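Pruretti Gray Knit Throw and Plush Throw

Home > Textiles > Throws and Blankets > Pruretti

Availability: In stock
Page last updated: 6 May 2019

Overview

The Pruretti line covers two gray throws made for everyday use at home or in the office. The first is a cable-knit throw in mid gray. The second is a plush throw in charcoal with a soft, furry face. They are sold separately or as a pair, and both come folded and ready for the shelf.

Cable-Knit Throw

The knit is a traditional cable pattern with a raised texture on the face. It is a thick fabric and folds into a thick stack, so allow some height if you keep it in a closet or a storage box. Most customers leave it out, over the arm of a couch or at the foot of a bed. In offices it tends to end up on a shared table where anyone who is cold can pick it up.

The care label is a small white tag sewn into the edge. Please leave it in place, as we need to see it if you return the throw. 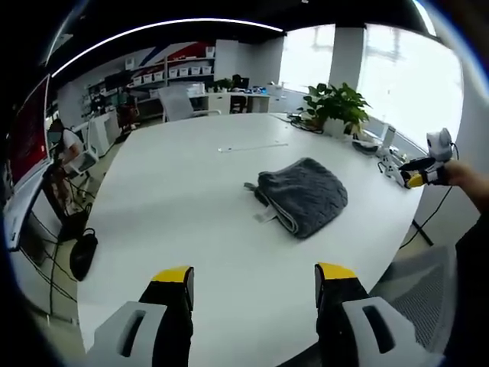 Wash the knit throw by itself in cold water on the gentle cycle. Do not wring it out. Lay it flat on a towel to dry and pull it gently back to shape while it is damp. Hanging it on a line will stretch the cables and they do not always recover. Keep it away from hook-and-loop fasteners, open zippers and rings with a raised setting. If a stitch pulls, work it back through with a blunt needle and do not cut it.

Plush Throw

The plush throw is the softer of the two and the one we suggest for naps, reading chairs and guest rooms. The color is charcoal. The pile will look lighter or darker depending on which way it has been brushed, and this is normal. It evens out when you run a hand over it.

Folding is simple. Fold in half lengthwise, fold in half again, then bring the ends to the middle and close it like a book. The edges stay a little rounded because of the pile, and pressing down on them does not help.

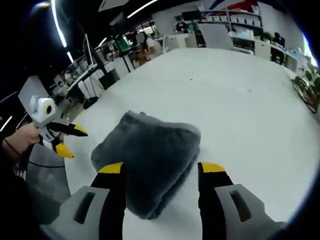

Some loose fiber is common with a new plush fabric. Shake the throw outdoors before first use and wash it once on cold with nothing else in the machine. Tumble dry on low and clean the lint screen afterward. Do not iron, and do not use fabric softener – it coats the pile and leaves it flat.

Ordering

Single throw, knit or plush
Set of 2, one of each
Office orders of 5 or more: contact our Fundum warehouse for a quote

Orders for the set ship in one carton. Delivery normally takes 5 working days. Pickup is available at the Cordeiro store during opening hours – bring your order number.

Returns

Unwashed throws can be returned with the tag attached. Washed items can only be exchanged for a fault in the fabric or the stitching.

Related products

Husus Storage Box, White
Husus Cushion Cover, Charcoal
Pruretti Knit Pillow, Gray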